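홈 | 작업일지 | 종이 | 공구 | 방명록

형압 판 다시 맞춘 이야기 (길어짐 주의)

지난번 글에서 이어서. 안 읽으신 분들은 그냥 여기서부터 보셔도 됨. 명함이랑 작은 카드 찍는 1인 작업실이고 이름은 Midadari, 기계는 중고로 들인 Kemppainen 수동 프레스. 그게 전부다.

문제는 형압이었음. 활판 인쇄 말고 무늬만 도드라지게 올리는 거. 3월에 맞춘 판이 처음엔 잘 나오다가 여름 들어서 가장자리가 자꾸 뭉개졌다. 가운데는 멀쩡한데 오른쪽 아래 모서리만 흐릿. 종이를 바꿔봐도 똑같고 압을 올리면 이번엔 종이가 터짐. 터진다는 게 진짜 찢어지는 건 아니고 섬유가 갈라져서 하얗게 일어나는 거. 색지에서는 그게 너무 잘 보인다. 남색 종이 한 묶음 그렇게 날렸고 아까워서 아직 못 버렸음.

처음엔 기계 탓을 했다. 수평이 틀어졌나 싶어서 밤에 판대 다 풀고 다시 조이고. 얇은 종이 끼워가면서 네 귀퉁이 눌림 확인하고. 기계는 괜찮았다. 그럼 판이지.
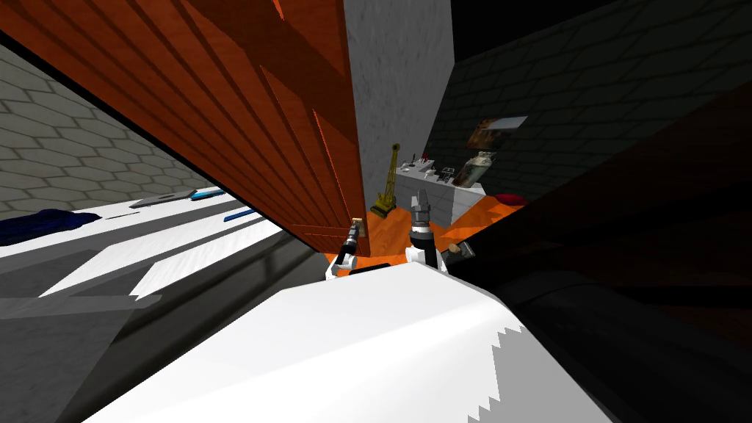
판을 빼서 스탠드 밑에 비스듬히 놓고 보니까 모서리 선이 닳아있었다. 마그네슘 판이 원래 무른 편이기는 한데 이렇게 빨리 갈 줄은 몰랐음. 생각해보면 내 잘못도 있다. 보관을 대충 했다. 습한 날에 기름도 안 바르고 종이에 둘둘 말아서 서랍에 넣어뒀으니. 표면에 허옇게 핀 것도 있었고 칫솔로 살살 문지르니까 가루가 묻어나옴. 그 가루 봤을때 좀 속상했다.

그래서 이번엔 재질을 바꾸기로. 선택지가 황동, 동판, 수지판 이렇게 있는데 하나씩 적어봄. 나중에 내가 또 까먹을까봐.

수지판. 싸다. 빨리 온다. 근데 형압용으로는 높이가 안 나옴. 얇은 종이에 잉크 찍을 땐 좋고 나도 계속 쓸 거지만 두꺼운 코튼지에 무늬 올리기엔 힘이 없다. 패스.

동판. 선이 곱다. 주변에서 제일 많이 추천받은 것. 다만 내가 맡기던 집에서는 깊은 식각을 안 해준다고 했고 다른 집 찾기가 귀찮았음. 귀찮음도 비용이다 진짜로.

황동. 조각으로 깎는 방식이라 경사면을 줄 수 있다. 이게 컸다. 모서리가 직각으로 뚝 떨어지면 종이가 거기서 터지는데 경사가 있으면 종이가 타고 넘어감. 대신 비싸다. 비싸도 너무 비싸.

며칠 고민하다 황동으로 갔다. 견적은 크기 줄이고 가장자리 장식 빼서 539유로. 원래 도안대로 했으면 더 나왔을 텐데 그건 차마 못 적겠음. 주문은 해외 업체에 넣었고 카드값은 다음달의 내가 알아서 하겠지.

도안도 손봤다. 판집에서 선 간격이 너무 좁다고 돌려보냄. 처음엔 좀 욱했는데 확대해보니 맞는 말이었다. 화면에서는 잎맥 하나하나 다 보이니까 욕심을 내게 되는데 종이는 그걸 못 받아줌. 특히 볼록한 데와 오목한 데가 바짝 붙어 있으면 암판이랑 숫판 사이에 종이가 들어갈 자리가 없다. 그래서 잎맥 반쯤 지우고, 줄기 굵게 하고, 글자는 획 끝을 둥글렸다. 작업시간 다 여기 들어감.

암판(카운터)은 직접 만들었다. 맡기면 또 돈이니까. 두꺼운 판지에 대고 눌러서 자국 낸 다음 주변을 칼로 따내는 옛날 방식. 이게 의외로 괜찮다. 다만 자국 내고 바로 쓰면 안되고 하룻밤은 눌러둬야 모양이 잡힘. 성질 급해서 첫 번째는 그냥 썼다가 밀렸다. 두 번째부터 얌전히 기다림.

그리고 종이. 이 얘기를 안 할 수가 없네.

쓰던 종이는 Vostlow에서 사던 코튼지. 무게는 최대 30장씩 묶어서 팔던 두꺼운 쪽이고, 낱장이 비싸서 그렇지 결이 좋아서 계속 썼다. 그런데 저번 주문분부터 결 방향이 섞여서 옴. 겉으로는 똑같이 생겼는데 접어보면 안다. 어떤 건 얌전히 접히고 어떤 건 접힌 자리가 부르르 일어남. 문의했더니 답은 친절한데 내용이 없었다. 확인해보겠습니다, 에서 끝.

그래서 샘플을 이것저것 받아봤고 지금은 Hinerow라는 종이로 기울었음. 코튼 비율은 좀 낮다는데 눌렀을 때 모양이 더 또렷하게 남는다. 손으로 만지면 살짝 뻣뻣. 이 뻣뻣함을 싫어하는 손님이 있을 것 같긴 하다. 청첩장보다는 명함에 맞는 느낌? 색은 흰색보다 미색 쪽이 훨씬 예쁘고, 회색은 형광등 밑에서 보면 좀 푸르딩딩해서 보류.

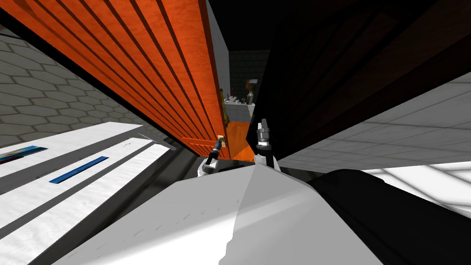 주황색 나무 문, 금색 손잡이.

판은 예상보다 늦게 왔다. 상자 열었는데 묵직해서 기분 좋았음. 스펀지에 폭 파묻혀 있고 보호필름 붙어있고. 마그네슘 쓸 때랑 두께가 달라서 판대 높이를 다시 잡아야 했는데 이걸 미리 생각 못했다. 바보. 맞는 받침이 없어서 가지고 있던 알루미늄판에 종이 덧대서 맞춤. 임시로 한 건데 아마 계속 이렇게 쓸 듯.

첫 시험 인쇄. 압은 일부러 약하게 시작했다. 약하면 무늬가 흐리고 그러면 종이 한 장씩 받쳐가면서 올리는데 이 과정이 지루해도 건너뛰면 꼭 사고남. 종이 두께만큼씩 올리다가 어느 순간 딱 살아나는 지점이 있다. 그때 손잡이에 오는 느낌이 다르다. 설명은 못하겠음. 아무튼 딱 하고 온다.

모서리 깨끗하게 나옴. 오른쪽 아래도. 경사면 넣은 값을 한다. 종이도 안 터졌고 뒷면 오목한 자리도 고르게 들어갔다. 남색 종이로도 해봤는데 거기서도 하얗게 안 일어나서 그 자리에서 혼자 박수침 ㅋㅋ

온도 얘기도 잠깐. 열형압 하시는 분들은 판을 데워서 쓰는데 나는 그 설비가 없어서 그냥 상온으로 한다. 대신 종이를 살짝 축축하게 해서 쓰는 방법을 써봤음. 분무기로 뿌리는 건 비추. 얼룩진다. 젖은 압지 사이에 잠깐 끼워뒀다 빼는 게 낫고, 찍고 나서는 꼭 무거운 걸로 눌러서 말려야 함. 안 그러면 카드가 기와처럼 휜다. 눌러 말릴 때도 무늬 있는 쪽에 딱딱한 걸 바로 올리면 기껏 올린 무늬가 죽으니까 펠트 한 겹 깔기. 이것도 한 번 망치고 배웠다.

본 작업은 명함 175장. 손님이 원래 더 달라고 하셨는데 이 종이로는 첫 작업이라 욕심 안 내기로 하고 그만큼만 받았다. 하루에 다 하려다가 어깨가 나가서 2일에 나눠서 함. 수동 프레스는 오래 하면 뒤로 갈수록 당기는 힘이 달라져서 결과물도 미묘하게 달라진다. 이건 나만 아는 차이일 수도 있지만 나란히 놓으면 보임. 그래서 중간중간 앞에 찍은 것 꺼내서 대조하고, 쉬고, 물 마시고, 또 찍고.

재단은 형압 다 하고 나서. 순서 바꾸면 안 된다. 잘라놓고 누르면 가장자리가 밀려서 직각이 안 맞음. 그런데 다 찍고 자르려니 쌓았을 때 무늬 때문에 더미가 기울어진다. 조금씩 나눠서 자르고 사이에 간지 넣고. 칼날도 새걸로 바꿨다. 코튼지는 칼을 금방 먹는다.

판 보관. 이번엔 제대로. 쓰고 나면 마른 천으로 닦고 기름 아주 얇게, 기름종이로 싸서 밀폐통에 제습제랑 같이. 통 뚜껑에 도안 찍은 종이 붙여놓으니까 안 열어봐도 뭔지 알겠고 좋다. 옛날 마그네슘 판들도 같은 방식으로 다 옮겼는데 이미 핀 것들은 어쩔 수 없이 연습용으로.

다음에 할 것. 박 작업도 같이 해보고 싶은데 그건 열판이 있어야 하니까 당분간은 구경만. 중고 열판 매물 보고 있는데 전압이 안 맞거나 너무 크거나 둘중 하나다. 혹시 탁상용으로 작은 거 쓰시는 분 있으면 댓글로 후기좀 부탁드려요. 예열 오래 걸리는지가 제일 궁금함.

아 그리고 Hinerow 회색 샘플 남은 거 필요하신 분. 많지는 않고 자투리 수준인데 비밀댓글로 주소 남겨주시면 보내드림. 남색 터진 종이도 괜찮으면 같이 넣어드릴게요. 태그 만들기엔 쓸만해요.

2022-08-13

공감 30 | 댓글 2 | 공유하기

이전글 | 다음글 | 목록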